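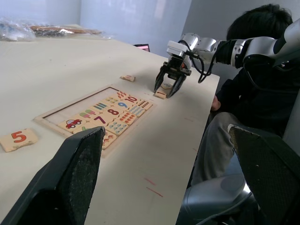
Speaker notes: Dressing for office, the protocol of ceremonial robes
Erasto Kimaro, Prindell Lecture Theatre

Opening. Welcome guests and acknowledge the hosts. State the scope: mayoral and parliamentary robes, their care, and the rules on who may wear them. Party colours are outside tonight's subject.

Point one. The Berkonell register lists 306 garments held by municipal councils. More than 100 are still worn at least once a year, chiefly at swearings-in. Pause on the Flakitz mayoral robe, with its grey fur collar and the darker replacement cuffs. The cuffs were altered for a shorter mayor and have never been let down again.

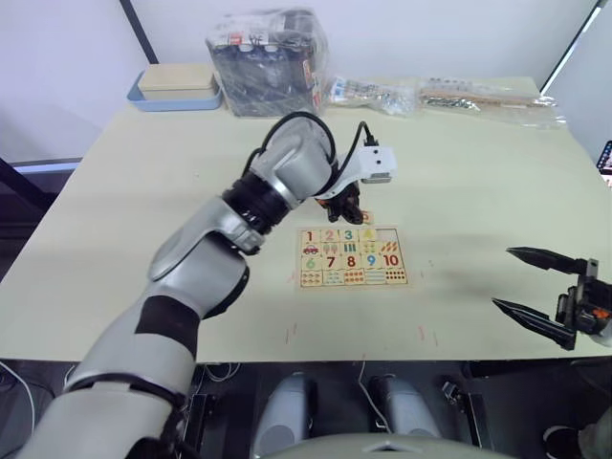
Who decides whether a mayor wears the robe?
The council does, by standing order. Where the standing orders are silent, the choice rests with the mayor, who should advise the clerk before the order of procession is printed.

Point two. Cost. A new robe in wool and silk is a considerable expense for a small council, and relining is usually the better use of public money. Refer to the Zeleke workroom, which relined 15 robes for regional councils and kept the original labels in every case.
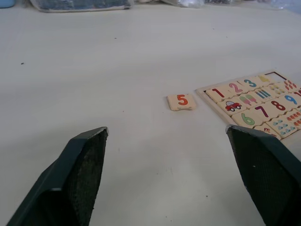 The labels matter to the register. Several carry the tailor's name and the year of the commission, and in two municipalities they are the only surviving record of the purchase. Councils are asked to photograph them before any garment leaves the building.

Point three. Chains of office are worn over the robe, centred, and fastened at the shoulders. The chain is not worn outside the municipality without the consent of the host mayor.

Close at 7 p.m. Invite questions from the floor. Copies of the care sheet are at the door.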